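The Bralance card set is a box of 100 prompts for long-married couples, one question per card.

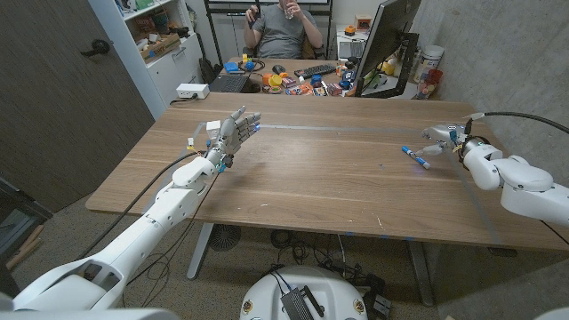 Issue 43, p. 25

Stock is heavy and the print is clear at arm's length. Sorting tabs are weak; two tore by Wednesday.

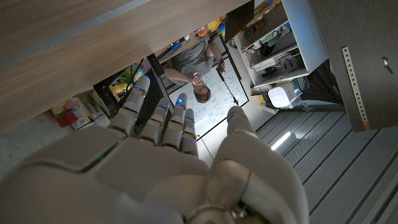
White hand, fingers held close together

Prompts on illness and caregiving are the strongest. Those on money repeat.

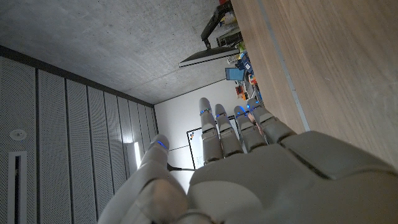
Can one person use the set alone?
Only the journal cards work that way.

Rating: four of five. Reviewed by Reece Mottram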